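Reportaje
La cocina que se abre a la mesa

Durante mucho tiempo, en las casas de Skonville la cocina fue una habitación con puerta, y la puerta se quedaba cerrada mientras se freía. Hoy muchas familias prefieren ver los fogones desde la mesa donde comen, pelan verdura o guardan las compras de la semana. No es una cuestión de lujo. En pisos pequeños, de los que la inmobiliaria Basano vende por docenas, la mesa y la cocina tienen que ayudarse la una a la otra.

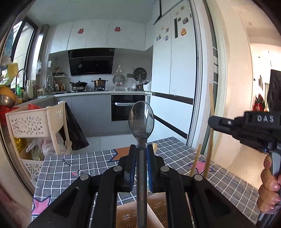
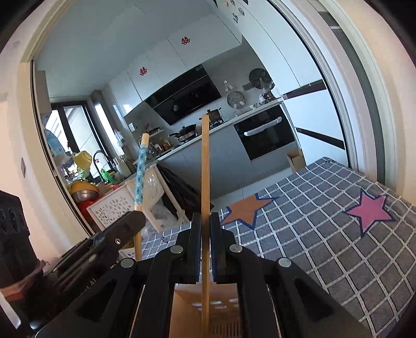 Armarios blancos con adhesivos rojos y la campana negra sobre los fogones.

Yo llevo 14 años viviendo en esta ciudad y sigo entrando en las cocinas ajenas con la misma curiosidad. Lo primero que miro son los armarios altos. El blanco ha ganado en casi todas partes, y tiene su razón: la luz de la ventana llega más lejos. Pero el blanco solo cansa un poco la vista, y por eso me alegra encontrar en las puertas dos adhesivos rojos de la doble felicidad. Este signo se pone en las bodas, y en muchas casas permanece allí años después, ya como parte del mueble. Quien lo quiere quitar descubre que el pegamento es muy fiel.

Debajo, los muebles bajos son grises, con el horno negro encajado bajo el fuego y una toalla blanca en el tirador. Es una combinación prudente. El gris perdona las salpicaduras, y el negro de la campana hace compañía al horno. En la pared, dos platos redondos decorativos rompen la línea de los azulejos o del panel que cada uno haya elegido. En Skevcombe conocí una casa donde los platos de la pared bajaban a la mesa los domingos, y me pareció una costumbre bonita.

El wok con su tapa merece unas líneas. Es una pieza ancha, y en un armario estrecho siempre pierde la batalla. Muchos cocineros de casa lo dejan encima del fuego y organizan lo demás a su alrededor: los condimentos en una estantería pequeña, el hervidor de vidrio al lado, la arrocera blanca en el otro extremo de la encimera. Así se cocina con pocos pasos. La encimera en forma de L permite esta distribución, con el fregadero cerca de la ventana y el frigorífico ya fuera del camino.

Después está el carrito. El de plástico color crema, con flores caladas, es un mueble humilde que los interioristas no suelen mencionar. Sin embargo, resuelve una pregunta de todos los días — dónde se dejan las bolsas cuando uno llega de la calle. Las de la compra van en el estante de abajo y las que pesan poco, en la cesta de arriba. En la tienda Adomaitis, junto al mercado, me enseñaron 7 modelos, y el más caro no era el más firme. Aconsejo probar las ruedas con peso antes de pagar, cuando el modelo las lleva.

También la mesa pide atención. Un mantel de cuadros grises y blancos, con estrellas rosas, suaviza una habitación de tanto blanco, y además disimula las migas hasta la hora de sacudirlo. Sobre él caben los trabajos que no son comer: abrir una caja de cartón, ordenar cucharas, separar los palillos que han perdido a su pareja. Los de madera clara sin barniz conviene lavarlos pronto y secarlos de pie, en un recipiente con agujeros. Si huelen a humedad, yo los cambio sin pena.

Para quien piensa en una reforma, mi consejo es medir primero lo que ya tiene. Una vecina de mi calle encargó cajones nuevos y luego el wok no entraba por dos dedos. Conviene apuntar el diámetro de la olla más grande, la altura del hervidor y el ancho del carrito, si hay uno. La puerta de vidrio corredera, donde existe, se puede abrir los martes de mucha fritura y cerrar para el resto de la casa.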